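Teleop or hand guiding for putting file boxes in a cabinet?
Posted in: Teaching and Demonstrations
August, 9:14 am
By jdong_gemerau

We are collecting demonstrations for a simple office task: take a plastic file box, bring it to a low cabinet, put it on the shelf inside. So far we have 299 demos, all by remote control with a leader arm. The operator sits a few feet away and watches the head camera on a monitor.

The trained policy picks up the box fine. It fails at the cabinet. It either bumps the box on the shelf edge or comes in at the wrong tilt and stops. I am wondering if we should throw out the teleop data and redo it by hand guiding, with a person holding the arm and moving it through the task. Has anyone compared the two on something like this?

Jianhua Dong

----

wqin
9:41 am

I would not throw anything out yet. How long does one demo take, and how much of that is spent at the cabinet opening? When we did shelf tasks at Usmani, the operators hurried through the insertion to keep the episode short. The policy learned the hurry and none of the small corrections.

----

b_valdebenito
10:05 am

Hand guiding, no question. With a leader arm you can't feel the shelf. You push until something moves on the screen, and by then the box has already been scraping. When you hold the arm yourself you feel the contact right away and back off. We switched at Cisonico and needed far fewer demos for the same drawer task.

The drawback is your own body. If you use the head camera as input, your hands and sleeves are in every picture, and they won't be there at run time.

Benjamín

----

wqin
10:22 am

That drawback is most of the problem, in my opinion. We tried masking the person out and it cost us more time than the demos did. It also gets tiring. After an hour of pushing an arm around, people take shortcuts, and the paths get worse.

I agree about the lack of feel. But you can slow the leader arm down near the cabinet. Set the motion scaling to half when the gripper gets close to the opening. It costs nothing to try.

----

shuzhen_d
11:30 am

Jianhua, two questions. Where on the box does the gripper hold it, and do your operators always start with the cabinet doors at the same angle? Can you post a view from the head camera just before the box goes in?

----

jdong_gemerau
1:08 pm

An episode is 35 to 50 seconds. I don't have the insertion time separately, but it is short, so wqin may be right.

The doors are opened by a person before each episode and we don't measure the angle. The grip is on the lower edge of the box. View from the head camera:
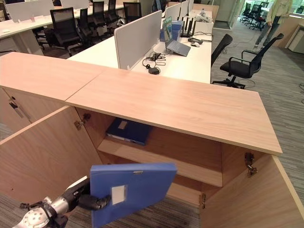

REPLIES AFTER THE PICTURE

shuzhen_d
1:35 pm

Thanks, that helps. The box is upright and a little tilted, and the one already on the shelf is lying flat. Which way is yours supposed to end up? If some operators lay it flat and others stand it up, the policy will come in somewhere between the two, and that would look a lot like your wrong tilt.

I'd also look at the grip. With only the lower edge pinched, the box can turn in the fingers when it touches the shelf. The arm position then tells the policy nothing about where the far end of the box is. Hand guiding won't fix that.

----

b_valdebenito
1:52 pm

Fair point about the grip. I still think the person should feel the contact. If you stay with teleop, at least get force feedback on the leader arm.

----

jdong_gemerau
4:20 pm

I went through the recordings with Aiguo Xiong, who did most of the operating. The instructions only said "put the box on the shelf." He lays it flat. The other operator stands it up about half the time. I missed this because both were marked as success.

Plan for now: sort the existing demos by final pose, keep the flat ones, and record more with a written rule for the pose and slower scaling near the opening. I will try a grip closer to the middle as well. Hand guiding goes on the list – if the new set still bumps the shelf, I'll do a small batch that way and compare.

----

wqin
4:37 pm

Change the grip in a separate batch, or you won't know which change helped.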